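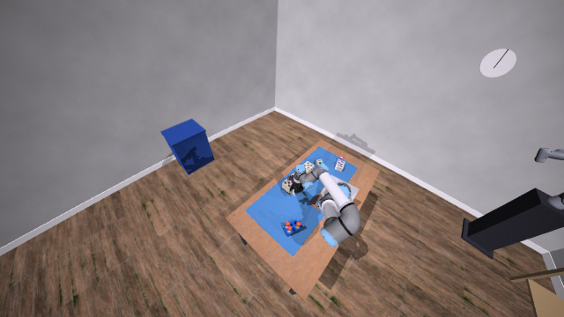

Bench layout in the planning model: arm on the long side of the table, work mat, navy tray with four orange-red pieces.

Preparing Staff and Workstations for an Automated Sorting Bench

This guide is for area supervisors at Promari sites who are introducing a robot arm at a sorting or kitting bench for the first time. It covers the work to be done before the arm is switched on, the first weeks of shared operation, and the changes to job duties that must be agreed in writing. It does not cover electrical installation or programming, which are described in the Hanrahan bench manual.

Before you begin

You will need the current task sheet for the bench, the shift roster, and access to the planning model in Funano. Allow one full shift for steps 1 through 3. Operators who work at the bench should attend all three steps and be paid at their normal rate.

Step 1. Record the work as it is done now

Watch the bench for at least two shifts and write down each task in plain terms. Include tasks that do not appear on the task sheet, such as turning parts over to check the underside, setting aside doubtful items, or fetching an empty tray. At the Dunditz site, the task sheet listed 23 tasks and the operators identified 18 more during this step. Have the operators read the record and correct it before you go on.

Step 2. Divide the tasks

Mark each task as "arm," "person," or "shared." Assign a task to the arm only if the item can be picked up from one side without being re-gripped and its destination does not change during the shift. Items of irregular shape should be marked "shared" until they have been tested. Inspection, rework and any decision to reject a part remain with a person.

Step 3. Lay out the bench in the model

Open the bench in Funano and place the table, the arm and the items in their intended positions. Check the following points with the operators present:

The tray can be reached by a person without leaning over the mat.
Loose items are kept apart from the tray, with clear mat between them.
The elbow of the arm is considered as well as the gripper. In the layout shown, the elbow overhangs the edge of the table, so the floor on that side must be treated as part of the working area.
Cabinets and other furniture do not narrow the path an operator uses to enter and leave.

Move the arm through its full range in the model and mark the outer limit on the floor plan. The floor tape at the real bench must follow this line.

Step 4. Revise job duties

Automation of a bench changes the operator's day. Less time is spent on repeated picking, and more on loading, checking and clearing stops. At Dunditz, hand picking fell from 73 percent of bench time to around 52 percent in the first quarter of operation. Supervisors should expect the remaining work to require closer attention, and should schedule breaks accordingly.

Issue a revised duty statement to each operator before the start date. It must name the tasks that have been removed, the tasks that have been added, and the training provided for the new ones. Pay grade may not be lowered as a result of this change. Operators who prefer to move to another bench should be told which positions are open and by what date they must apply.

Step 5. Run the bench together

For the first four weeks, run the arm only when a trained operator is at the bench. Any operator may press the stop button at any time and will not be asked to justify it. Log each stop with the time, the item involved and the action taken. Do not use the stop log to rate individual performance.

Hold a short meeting at the end of each week to review the log. Where the same item causes repeated stops, return it to "person" on the task record and update the model.

Step 6. Confirm or withdraw

At the end of the fourth week, send the task record, the stop log and written comments from the operators to the site office. The bench may continue, continue with changes, or return to manual work. Keep the original task sheet on file until the site office has replied.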